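Step 2. Work out what to buy (before you open the Evow catalog!)

1. Count your operators first. I budget one pair of hand-held grippers per person, plus one spare pair for every 3 pairs in use.

2. Add the marker cubes as their own line. My last quote from Zolel left them off, and that added $726 to the order.
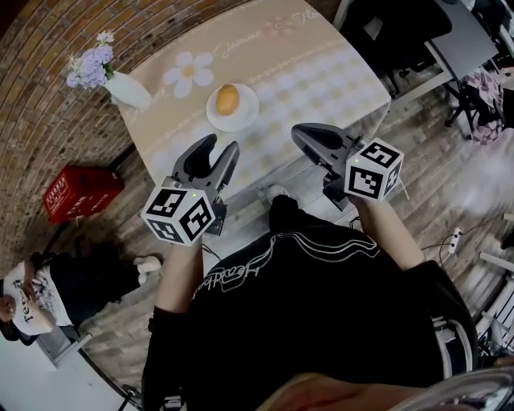
3. Price your cables and power strips too. I buy mine long, 12 feet if I can get it.

Note: Allow 2 weeks for delivery.

Caution: Don't mix Edet and Evow mounts on one order.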